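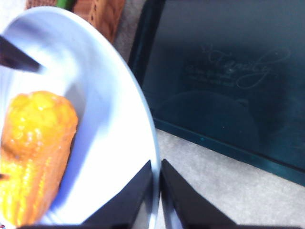 Maize came to the Drotance valley late. Farmers there grew rye and beans until a trader brought seed over the hills, and the first crop covered a single field. Today 80 farms grow it.

Most of the land lies above 1,000 metres, so the season is short. Jurgita Lapiņa plants a yellow kind called Tesia, ready to pick after 110 days. She dries the cobs in the loft and shells them by hand in February.

Her neighbour Conall Rafferty sells his fresh at the roadside. Last summer he sold 2,000 ears, most of them before noon.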